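From the Cells: Looking After the Bin-Picking Station

By Benvinda Vilela

Many of you asked me at the last Monday meeting what we do with the sorting cell when it is "down for service." The short answer is that it is mostly cables, clamps and fingertips. The longer answer is in this item, and I hope it helps those who will take a shift at the cell this autumn.

The cell is the one we call Nalix. A KUKA arm takes single objects from one metal bin and puts them in the other, then the direction is changed and it starts again. When I wrote this, the counter stood at 2,290 picks since the last full service. We had planned the service for 2,500, but Emil Gisler heard a clicking from the wrist and we decided to stop earlier.

What we found

The click came from the cable loop. The yellow cable and the black bundle go over the arm and make a tight bend near the wrist, and when the last joint turns far to one side, the bundle pulls on its tie and then jumps back. No wire was damaged. Emil opened the tie, gave the bundle a little more length and closed it again. He also changed the software limit of the last joint, so it now stops before the loop becomes tight. Please do not set this limit back, even if the planner complains that it cannot reach a corner.

The second problem was the bins. They had moved. The shift was small – I could not see it with my eyes – but the camera calibration showed it clearly, and in the log we had 83 failed picks, most of them close to the walls. One clamp was simply not tight enough.

What to do each week

1. Press the stop button and hang the tag on the controller before your hands go over the table.

2. Follow the cables with your fingers from the arm to the wrist. You are looking for flat places, cuts and ties that slide.

3. Wipe the fingertips with a dry cloth. If a tip is torn, take a new one from the Peixoto drawer and write it in the book.

4. Tighten every clamp by hand, then try to push the bins. They should not move at all.

5. Put a mixed set of objects in the near bin and run the arm slowly, with one hand at the stop button. We use the blue blocks, the watermelon wedge and an old soda can. Watch that the fingers come down to the object and do not touch the wall.
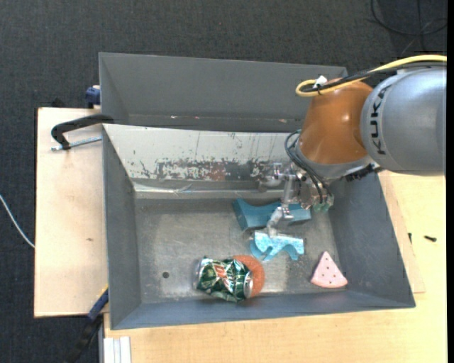
6. Run the calibration check and save the result with your initials. If the result is worse than last week, tighten the clamps again and repeat it before you call us.

Paint and scratches

Some colleagues worry about the bin walls. The chipped paint does not disturb the gripper and we will not repaint it now. Bare metal on the floor can give bright reflections, so if the camera loses an object, first turn the lamp a little to the side.

Emil keeps the spare tips and the clamp keys. The next full service is planned for November, and we still need one person for the morning part. Please write to me if you can come.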